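Anca Rusu took over as head coach of Wuston in November, when the club had won 3 of its league matches and its supporters had begun to stay home. "The players were fit," she said. "They were not talking to one another."
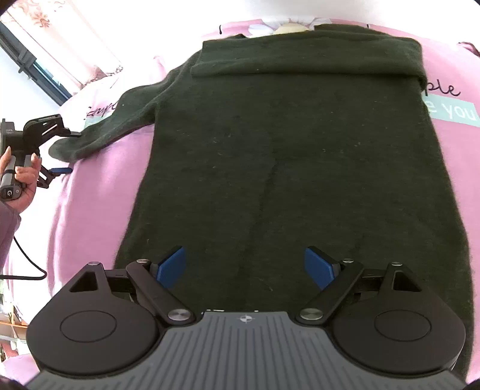
Her first change was to the back line, where Shazia Orakzai was moved from the left to the center and given the armband. "I wanted a captain who sees the whole field — and who shouts," Rusu said.
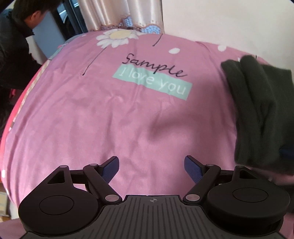
Pink bedsheet and black gripper.

The club conceded four goals in the remainder of the season.
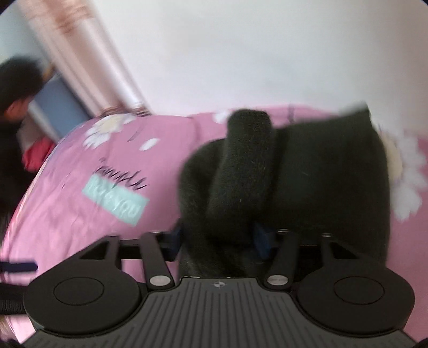
Will Orakzai remain captain next season?

The coach confirmed that she will, under a contract signed in the spring.

Rusu declined to discuss transfers. "We have a squad, and we will begin with it," she said.
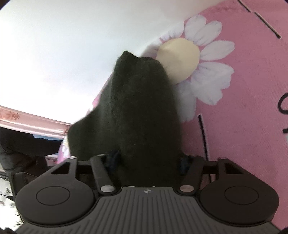 Preseason Schedule

Training resumes at the Mendatis ground, with 200 seats open to members.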